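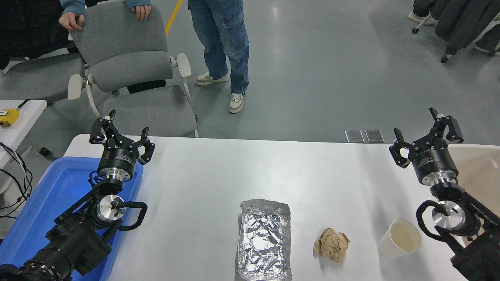
Slide 1. Foil, brown paper, paper cup. Blue bin on the left, beige bin on the right.

Speaker notes: Sorting After Lunch
Defne Yurt, Brivlow
Staff session, Fri 2 February
Slides are with Kimie Nagano if anyone asks for them.

SLIDE 1 (leave up while people sit down)

Say hello, say who I am, say how long it will take. Phones are fine, laptops closed if possible.

Start with the three things on the white table. Ask the room where each one goes. Let people call out, don't correct anybody yet. At the Flirkano session the room split on the cup straight away, and the foil got more answers than I had bins for. Write the answers on the board as foil / paper / cup and leave them there until slide 6.

Point out the shapes before moving on. The foil thing is flat and long like a tray and creased all over. The paper is squeezed into a ball the size of a fist. The cup still has its shape, open side up and leaning a bit to the right. Shape matters later for how fast a bin fills.

SLIDE 2: Why we are doing this

The lunch area at Brivlow feeds 200 people on a full day. The hauler is Drarno. Drarno checks the recycling when it comes in, and a load with too much food or the wrong material in it goes out as trash. We pay for the pickup either way.

Kha Kiều went through the bags for a week in gloves. Of what was in the recycling bags, 70 percent by weight belonged there. The rest was food, cups, napkins and bags tied shut with no way to tell what was in them. Thank Kha here, she is usually in the second row.

Don't spend long on this slide. People know why. Most of the questions are about single items.

SLIDE 3: Foil

Drarno takes clean aluminum foil. It has to be a ball or a folded piece big enough that it doesn't drop through the sorting screens. Small scraps are lost. Save them up, squeeze them together into one lump, then put the lump in.

Foil wrapped around something is two items. Unwrap it first. If there is a tray under the foil, look at what the tray is made of and deal with it separately. If there is food under the foil, the food goes in the food pail by the sink and the foil gets a wipe.

The wipe: one pass with the napkin you were going to throw out anyway. It doesn't need soap. Baked-on cheese is the usual argument. My answer is that if it won't come off with one wipe, it's trash.

Scrunch test for people who can't tell foil from shiny plastic film. Squeeze it and let go. Foil stays squeezed. Film opens back up. Have a chip bag and a sheet of foil in my pocket and do this live. (Chip bag goes in the trash. Someone always asks.)

SLIDE 4: Brown paper

Dry brown paper is the easy one. Bags, wrapping, the filler that comes in boxes from Hoàng. All of it goes in recycling if there is no grease on it.

Flatten it. A balled-up sheet takes up the space of a whole stack of flat ones, and the paper bin looks full when it is mostly air. Pass a ball of brown paper to the front row and ask them to open it out on their knees — it takes a few seconds and it makes the point without me talking.

Grease: hold it up to the light. If there is a see-through patch, tear that part off and put it with the food. The clean half can still be recycled. Tape and staples can stay on. Wax coating can't go in. Water on plain paper soaks in, water on waxed paper sits on top in drops.

Damp paper: let it dry on the counter or put it with the food waste. Do not put it in wet, it sticks to everything around it.

SLIDE 5: Paper cups

Slow down here. This is the slide people came for.

A paper hot cup usually has a thin plastic lining on the inside, and the lining is what keeps the coffee off the paper. Drarno does not pull the lining off. So at Brivlow, paper cups are trash. Lids are a separate question, see slide 7.

We go through 200 cups on a busy day if nobody brings a mug. Stacked, they fit in one bag. Thrown in one at a time they fill several. So:

Empty it in the sink.
Lid off, sleeve off.
Stack it in the cup tube next to the trash.
The cardboard sleeve goes with paper.

Someone will say their town takes cups. That may be true. Rules follow the hauler, and at home it is a different hauler. Be polite about this, it comes up every time and they are not wrong.

Cups marked compostable: still trash at our site. The food pickup doesn't accept them. Thiện Trịnh is asking whether that can change. No news yet, don't promise anything.

SLIDE 6: Back to the board

Go back to the answers from the start and go through them in order.

Foil: unwrap, wipe, squeeze, recycle.
Paper: check for grease, flatten, recycle.
Cup: empty, stack, trash.

Ask who changed their mind on which item. Take a minute or so.

SLIDE 7: Questions I can expect

Plastic lids. Look for the number on the underside. We take 2. Other numbers go in the trash for now.

Napkins. With the food, clean or dirty.

Pizza boxes. Lid is usually clean, base usually isn't. Tear it in half.

Bin color. The colors don't match from floor to floor and that is a fair complaint. Read the label on the front and ignore the color. New labels are on order and will go at eye level on the wall as well as on the bins.

Bags. Nothing goes into recycling tied up in a bag. Tip it out loose and put the bag in the trash.

If the question is about batteries or chargers, send them to Sơn La at the front desk. There is a box there.

SLIDE 8: What changes from Monday

Every lunch table gets a bin at each end, with the labels facing the seats. The single bins by the door are going away. People walk past them with full hands and drop everything in whichever one is closer.

Kha does another bag check later in February. I'll send the result to the whole list, good or bad.

Leave-behinds: one-page item list, printed on both sides. Put the pile near the exit and point to it — last time I forgot and took the whole pile home.

Things to bring: one sheet of foil, chip bag, sheet of brown paper, one paper cup, marker for the board, gloves. Check the marker before people come in.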